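Practice runs for the fruit sorting round – how we do it at club

Written up by Ruan Mahlangu, Mtshali Robotics Club. Updated February 20, 2018

Angelica asked for this so the new pairs can get going without one of us standing over them. Bit rushed, sorry. If something's wrong tell Pravesh, he has the master copy.

What the task is

Two people, one gripper each. Fruit on a table, open tin on the same table. You put the fruit in the tin using the grippers only. Your recordings go in the pot for training the club's arm, so clean and boring is what we want. Fast comes later.

What you need

2 hand-held grippers with pads on
A tin or box with low sides, lid off
A tablecloth, fixed down if it slides
Fruit, mixed sizes. Oranges are good, plus small stuff
Both batteries charged (check the night before!!)
Cards with enough space, 400 MB free per run at least
The log sheet

Before you start

1. Squeeze each trigger all the way, let go, do it again. Fingers should open wide and come back the same both times. If one lags, check the screws at the outer joints. Finger tight then a quarter turn with the small key, no more. Albertina stripped one in July and we waited ages for the part.

2. Wipe the pads. Damp cloth, then dry. Orange skin leaves an oily film and after that everything slips.

3. Lay the cloth out. Wrinkles are fine, real tables have them, but not a big fold right where you'll be picking.

4. Put the tin to one side, fruit to the other. Don't line the fruit up too neatly. Some touching, some apart. Other things can stay on the table, a mug or whatever, just don't knock it.

5. Start both recorders, tap the two grippers together once so they can be synced, then hold still and count to three.

Doing a run

Decide who goes first and say it out loud. We had a lot of runs early on where both people went for the same orange and then both backed off. Useless for training.

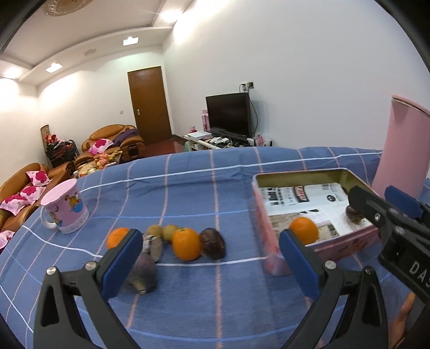

Go in from above with the fingers wide open. Wider than you think. Close slowly till the pads grip, wait a beat, then lift. Round fruit wants to roll away from whichever pad touches first, so get both sides on together – this is most of the skill really.

Carry it low. A hand's width over the cloth is plenty. Lower it into the tin, open, and come straight up before moving sideways. If you drag sideways you take the tin with you.

Second person stays back untill the first gripper is clear of the rim. Then swap.

Small fruit: close nearly to the right width before you go down, or you'll hit the neighbours. Long or lumpy things, take them across the narrow part. Soft ones, just enough squeeze to lift.

If you drop one, leave it a second, then pick it up from where it landed. Don't use your free hand. A drop and a proper recovery is a good run and Tumelo wants more of them.

How many

20 runs per pair per session, break after the tenth. Change the layout every run, and swap sides at the break so we get both. Anything over 31 seconds per item, mark it slow on the sheet but keep it.

Last session we kept 18 out of 20 from Albertina and Pravesh. The other two had no tap at the start so couldnt be synced. Do the tap.

Afterwards

Stop both recorders. Copy files to the Prusura folder, one subfolder per run, named with your initials and the run number. Check one opens. Fill in the log. Batteries back on charge, pads wiped again.

Still to add: settings for the Momach controller, and the rules for the Prornberg heat once they send them.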